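Week 6: Folding the awkward stuff
Household Textiles, evening class notes
Herman Ismail, updated 5 April 2024

Hi all. These are my notes from the session, tidied up a bit for those who missed it and for those of you who were too busy wrestling with sleeves to write anything down. Bring your own jacket next week if you didn't this time. Any puffer will do, and the older the better.

We left off last time with flat things: tea towels, pillowcases, the dreaded fitted sheet. Flat things are easy once you've found your corners. Tonight's lot don't have corners, or they have corners plus a great deal of air, and air is what we spend most of the evening arguing with.

Puffer jackets

I grew up with one hook by the back door and every coat in the house hanging off it, so I came to folding jackets pretty late in life. My first go at it was terrible. I laid the thing on the bed, folded it in half like a shirt, turned around, and it had opened itself up again. If that's been your experience too, you're in good company.

The trouble is the baffles. That's the name for the stitched channels that run across the body and hold the filling in place. Each one is a little pillow. Fold along a stitch line and the jacket goes where you put it. Fold through the fat part of a channel and it pushes back at you. So before you do anything else, spread the jacket out and look at which way the stitching runs. On most of them it goes side to side, so your cross folds (hem up to collar) will behave and your lengthwise ones need a bit of coaxing.

My order of work, which you're welcome to ignore:

Empty the pockets. All of them, including the inside one you've forgotten about.
Do the zip up to the top.
Lay it face down on something soft. A bed is better than a table for this, as the fabric doesn't skate about.
Pull both sleeves out straight, then bring each one across the back.
Press the air out with your forearms, starting at the hem and moving up to the collar.
Roll or fold from the hem, following the stitch lines.
Tuck the whole bundle into the hood if there is one.

Someone asked whether you should start with a heap or shake it out first. Shake it out! I know it feels like a wasted step, but a crumpled jacket has usually got a sleeve off on its own somewhere and the lining bunched up near the neck, and if you start folding with all that going on you're just making a smaller heap. Find the collar first and lift from there. Everything else drops into line.

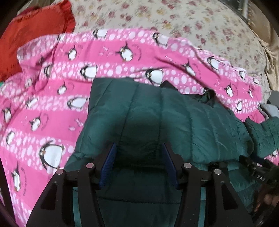
Dark green puffer on the penguin blanket, before shaking out. Note the sleeve out to the right.

You can feel the difference between the two fabrics with your eyes shut. The outer of a puffer is slippery and fleece is grabby, and that's worth using. Lay your jacket on a fleece and it stays put while you work. Lay it on a satin bedspread and you'll be chasing it to the floor.

A word about compression. I keep my winter things in a Skovard bag, the kind you squash flat and roll shut, and I like it a lot for the drive up to my sister's. I don't leave anything in it over summer. Filling that has been squeezed for months takes ages to come back, and sometimes it comes back in lumps. For long storage I use a big cotton pillowcase on the top shelf with nothing stacked on it. If yours does come out looking sad, shake it, hang it for a day and shake it again before you decide it's ruined.

Fleece blankets

Fleece is the opposite problem. It stays where you put it, but it's thick, so every fold doubles the bulk and by the fourth one you've got a brick with rounded edges. Two ways to go:

The shelf fold. Halve it lengthwise, halve it again, then fold in thirds. Finish with the rounded edge facing out so you can grab the one you want without pulling down the pile.

The roll. Fold lengthwise to the depth of your basket, then roll it firmly from one end. I prefer this for kids' blankets – they get dragged out daily anyway, and a child of six can manage a roll on their own.

If your blanket has a print with a right way up, check it before the first fold so the pattern ends up on the outside. It's a small thing, but a kid who can spot their favourite colour or animal from across the room won't empty the entire cupboard looking for it. Mixed-up prints that tumble every which way are more forgiving.

Wash fleece cool. I stick to 40 at the very most and no fabric softener, which flattens the pile. Hang it over two lines if you've got the room, so the wet weight is shared.

Straps, cords and buckles

These catch on everything. Close the buckle, fold the loose end back on itself and hold it with a rubber band or a scrap of ribbon. Don't wrap a strap around a puffer to keep it rolled. It presses a waist into the filling, and I've got a Julton jacket at home that has had one since February to prove it.

For next week

Practise the jacket fold three times, on three different surfaces if you can, and jot down which one you found easiest. Measure the shelf or basket you're folding for – width and depth, in centimetres please. A few of you brought inches last time and we lost a good chunk of the session to sums.

We'll do hats, scarves and the single glove problem, then start on the cupboard plan. The plan sheet is on the course page. Spare copies are in the tray by the sink, under the pegs.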